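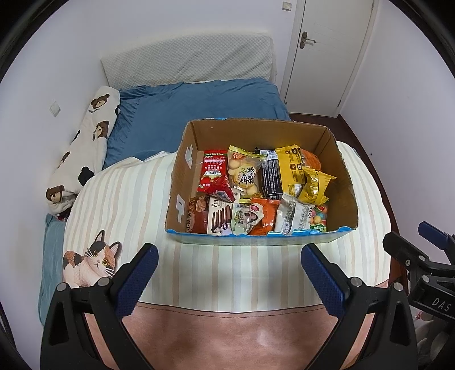 Pads should be changed on a count of closures. The calendar is the wrong instrument, and most of the maintenance sheets I have been asked to review for hand-held grippers are still built on it. They specify a pad change every Monday, or on the first of the month, and leave the space beside "condition" to be filled in with "OK". I maintained 21 pairs at the Stevdale workshop through two winters, and I would not sign off on a sheet like that again.

The argument for the calendar is administrative. A date can be scheduled, a parts order can be hung on it, and an auditor can see whether it was met. The trouble is that a gripper's week has no fixed size. One pair may spend it closing on folded towels, a few times an hour. Another may be emptying and refilling a carton of crinkled packets, with the pad teeth dragged across heat-sealed edges at every grasp. On the calendar these two tools are the same age. On the bench they are plainly different.

At Stevdale we settled on some 2,000 closures as the inspection interval. I don't offer the number as a standard. It came from pulling pads early, measuring them, and moving the limit until we stopped finding surprises. A shop handling soft goods could go longer. A shop handling bare corrugated board should go shorter, as cut board edges abrade a textured pad faster than anything else we put in front of it. The count itself costs very little. Any tool that logs jaw opening already holds the data, and a threshold on that signal gives closures to within a percent or so. We ran ours through Gikora, our own logging script, which flagged a tool when it came back to the charging shelf.

Inspection is where I part company with some colleagues. The usual practice is to look at the pad face. I would look at the linkage first. A worn pad announces itself: the texture goes shiny, the teeth at the tip round over, and the operator complains that thin film is slipping. A slack joint is quieter. It lets one finger lag the other by a small amount on closing, so contact is made on one side, the object is pushed, and only then is it gripped. Operators compensate without noticing. They start to approach slightly off centre, and the recorded motion carries the habit. By the time anyone measures it there may be weeks of data in which the wrist does something odd just before contact.
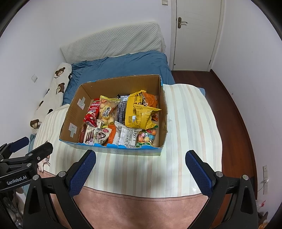
Hand-held gripper with both fingers open, blue mesh pads facing inward.

The check for slack takes less than five minutes. Close the jaws on a flat gauge, apply light pressure sideways at one fingertip, and read the movement. We used a Navickas feeler set and wrote down the figure for left and right separately. Recording a single combined value defeats the purpose. If the two sides differ, find out which joint is responsible before touching any fastener. Snugging up everything in reach will usually hide the play for a day and introduce friction that lasts until the next strip-down.

Friction deserves its own line on the sheet. A hand-held tool is driven by a person, and a person is a very forgiving actuator. A stiff jaw that would trip a current limit on a motorized gripper simply gets squeezed harder. The operator's forearm absorbs the fault and the jaw signal looks nearly normal, apart from a slower opening stroke. I would plot the opening stroke of each tool against its own baseline once per inspection. Comparing one tool with another is less useful, as no two of ours left assembly with quite the same feel.

Then there is the question of pairs. Most two-handed work needs matched tools, and most stores departments treat left and right as separate stock items. I think a pair should be issued, inspected and retired as a pair, even when only one side is due. Fresh pads opposite worn ones give the operator a strong hand and a weak hand. Film packets get transferred to the strong side, heavier items are never attempted with the other, and the wear diverges further. Peravach, who supplied our spares, disliked this policy on the grounds of waste, and on paper they had a point. We were discarding pads with life left in them. Of the 88 we replaced in the second winter, I would guess a quarter could have gone back on. I still consider that cheap beside the hours of recording we had thrown out the year before over mismatched grip.

I have more sympathy for the objection that all this is excessive for a tool with so few moving parts. A hand gripper has a couple of linkages, a handful of joints, two pads and a camera mount. A technician used to six-axis arms can strip one over a coffee. But simplicity of mechanism does not reduce the demand placed on it. The fingertip position has to agree with what the camera records, every time, and there is no controller downstream to correct for a bent finger. Camera alignment should therefore be checked after every pad change without exception. Pads vary in thickness and seating. Set the tool in its cradle, close on the target block, and compare the tip position with the reference still taken at commissioning. If the tips have moved, reseat the pads before adjusting the camera. I have seen a perfectly good camera mount shimmed to suit a pad that was sitting on a burr.

A few smaller opinions, for whoever is writing the next version of the sheet. Clean pads dry, with a stiff nylon brush, working along the texture. Solvent wipes leave a residue that collects crumbs and fibre. Keep thread-locker off anything that pivots. Label each jaw assembly on a surface that can be read with the tool in the cradle, so the serial is copied from the part and not from memory. Store tools with the jaws open. Ours came back from a long weekend closed, twice, and both sets of pads had taken an impression of each other that showed up in the next gauge reading.

The sheet I would accept has seven fields: serial, closures since last change, slack left, slack right, opening stroke against baseline, pad replacement, tip position after replacement. The date can go in the margin.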